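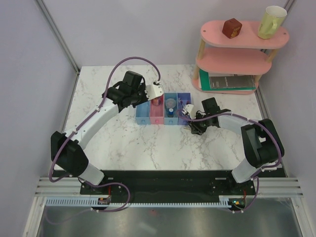 The bus to Stotthorpe left at 2 and she was not on it.

She ran anyway. Down the hill, bag banging, one shoe untied. The driver saw her, she was sure of that. Then just the back of the bus and the rain.

So. 30 miles. A wedding cake in the bag. Well, the top of one. Her sister had called at breakfast crying so hard that it took three tries to get the word out. Dropped. The top tier, dropped, and 222 people coming.

She tried the feed store. Closed. She tried the church. A man sweeping the steps said try the ferry, the Flimotia still goes over in November if the wind lets her.

The wind was thinking about it.

Tickets were 270 and she had nearly that in coins and a wet bill. The woman at the window pushed the coins around with one finger. Looked at the bag. Looked at the shoe.

"Wedding?"

"My sister's."

"Go on, then." 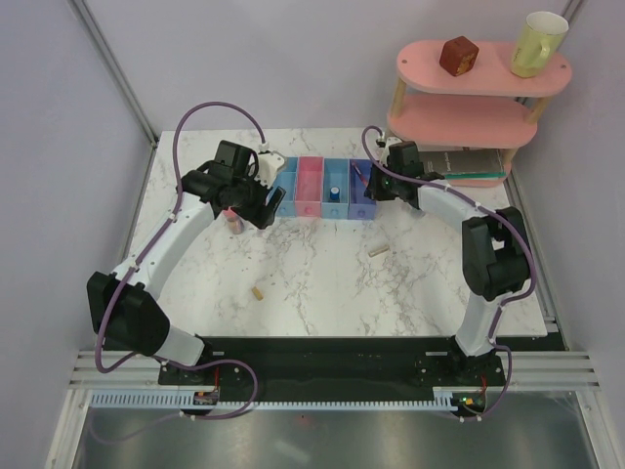

The crossing was bad. She sat on the floor of the saloon with the bag between her knees and her back to the snack counter, eyes shut, then open, because shut was worse. Marble tabletops in there, white with gray veins running through, left over from when the boat was somebody's idea of fancy. She picked one vein and followed it. Left, down, around a coffee ring, off the edge. Back to the start. A boy across from her was sick in his hat. She followed the vein agian.

She thought about the last thing she'd said to her sister before today. Four years ago, in a parking lot. She had it word for word and wished she didnt.

Then the engine changed its note and people stood up too early, the way they do.

Her sister was on the dock. In the dress, with a yellow raincoat over it and rubber boots. Hair half up. She was supposed to be at the church in ten minutes.

"You missed the bus," her sister said.

"I missed the bus."

"Is it okay?"

They got down on the wet boards, both of them, and opened the bag. The box had one corner crushed. Inside, the icing had slid to one side and a sugar rose was face down.

Her sister put a finger in it – and ate it.

"Lemon," she said.

"You hate lemon."

"I know," her sister said, and went in for more.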